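La cellule cuisine reprend du service

Voilà, c'est fait ! Après trois soirées passées à genoux devant le plan de travail, la cellule cuisine tourne de nouveau, et je suis ravie. Je vous avais laissés en janvier avec un bras qui lâchait ses couvercles et une pince qui grinçait à chaque fermeture. Je reprends donc là où j'en étais.

Premier chantier, la pince. Les patins d'origine étaient lustrés comme de vieux pneus, et sur un bouton de couvercle (petit, rond, glissant, le pire objet du monde) ça ne pardonne pas. J'ai monté des patins Custura, plus souples, avec des rainures en travers. Il faut dégraisser la platine à l'alcool avant de visser, puis resserrer en croix après une dizaine de cycles. J'avais sauté cette étape la dernière fois, et j'ai retrouvé une vis dans un tiroir.

Ensuite le poignet. Un soupçon de jeu sur le dernier axe, presque rien à la main, mais au bout de la pince ça devenait franchement visible. Ignacio Mbeki m'a prêté son comparateur, on a repris la précharge à deux, et quel plaisir de voir l'aiguille se tenir tranquille ! Pendant qu'on y était, j'ai refait le passage du câble : une boucle bien plus large qu'avant, pour que le poignet puisse tourner de 90 degrés sans tirer sur la gaine.

Restait le réglage des hauteurs. Dans Stidamico (le petit logiciel que j'utilise pour enchaîner les points), j'ai tout réappris depuis le début : approche à 280 mm au-dessus du plan, descente rapide, puis les 31 derniers millimètres en vitesse lente. C'est là que tout se joue. Trop vite, le couvercle claque sur le bois ; trop lentement, on a le temps de se faire un café. J'ai aussi baissé la force de serrage, les nouveaux patins accrochent tellement mieux.

Le couvercle en verre tenu par son bouton noir, juste au-dessus du plan de gauche, à côté de la cuisinière :
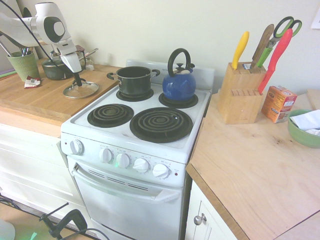
Josefien Postma m'a écrit qu'à son avis je devrais contrôler le serrage des patins toutes les 90 heures, et pas seulement quand j'entends un bruit suspect, car chez elle le caoutchouc s'était tassé bien avant que la prise ne faiblisse. Je lui ai répondu que j'adoptais l'idée tout de suite, et j'ai collé un rappel sur le coffret de commande.

Prochaine étape, la bouilloire. Son anse courbe demande une tout autre orientation du poignet, et j'ai déjà griffonné deux trajectoires au dos d'une enveloppe. Si quelqu'un a essayé les mors en V d'Achterberg sur ce genre de poignée, les commentaires sont ouverts !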